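Ikthorpe Neighbours Help Board
Home and Kitchen > Crockery and cutlery

Is crazed glaze safe to eat from?

Asked in November, 4 answers (1 removed by moderator)

I have inherited a set of bowls from an aunt who threw nothing away, including, I suspect, the receipt for the bowls, which I can't find. They are off-white and covered all over in fine grey lines, like the back of an old hand. My sister says they are cracked and I should bin them. My husband says they are meant to look like that and has been eating his porridge from one for a fortnight with no change in his character.

The stamp underneath says Vellance and nothing else. I have looked up Vellance and found a caravan park.
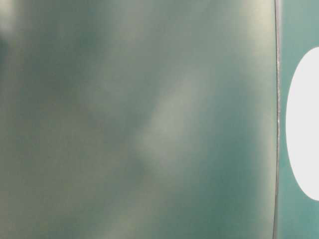
What I want to know is whether the lines are a fault or a style, and whether soup gets into them. I make a lot of beetroot soup at this time of year and I'd like to keep it in the bowl. Also, can they go in the dishwasher, or am I going to be told off?

— soupandsympathy

Answer 1 (marked helpful by 11 people)

Two different things look alike. Crackle is done on purpose: the potter picks a glaze that shrinks more than the clay as it cools, and it splits into a net of lines. Crazing is the same thing happening when no one asked for it, sometimes years later, usually in somebody's dishwasher.

For your soup it makes little odds which you've got. What matters is whether the clay under the glaze soaks up water. Stoneware and porcelain fired hot enough hardly do. Earthenware does, and then liquid creeps in through the lines and sits there having a life of its own.

You can test it with kitchen scales. Dry the bowl in a low oven at 70 degrees for a couple of hours, let it cool in there with the door shut, and weigh it. Say it comes to 300 grams. Stand it in water overnight, wipe it well, weigh it again. If it has put on a gram or two you can relax. If it has put on 11, it's a sponge with ambitions, and I'd keep it for keys.

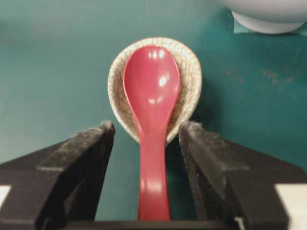 Other signs of trouble are a damp ring left on the table, a bowl that gets fiercely hot in the microwave while the food stays cold, and a musty smell when you pour in something hot. Lines going brown or pink are not proof of anything by themselves. Tea does that to perfectly decent pots, and people pay extra for it.

Wash by hand, no long soaking, and dry them properly before you stack them. If they are old and you don't know who made them, lead is a separate question. The scales won't tell you about that, and the home swab kits are not much to lean on. A lab can do it, for more than the bowls are worth, so with old unmarked ware I'd just stick to dry food.

— Triin Grigaitė

Answer 2

just use them. my nan ate off cracked plates all her life and she was fine apart from the hip

Answer 3

Agree with most of Answer 1, but I'd add that serving and storing are different matters. I have a crackle dish by Šimkus that I use for everything short of surgery, and the rule in our house is that food visits and does not move in. Soup for the length of a meal, fine. Soup left till morning under a saucer, no, and beetroot least of all. I did it once and the lines came up like a road map of somewhere unpleasant.

If they do stain, a paste of bicarb and warm water takes off a fair bit. Leave it on, rinse, repeat until bored. Skip the bleach, as it goes into the cracks as happily as the soup did and takes longer to come out.

On the dishwasher: yes, you are going to be told off.
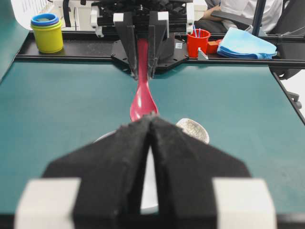
Flillska asks whether the bicarb works on cups as well, the insides of hers having gone the colour of a garden fence. It does, though for tea I'd try a denture tablet first. Fill with warm water, drop it in, go and do something else for an hour, and rinse it more times than you think you need to.

— potsandpains

Comment from soupandsympathy: Did the scales. Three of the bowls hardly moved. The fourth gained 9 grams and is now where we keep the elastic bands. My husband would like it noted that it was not his porridge one.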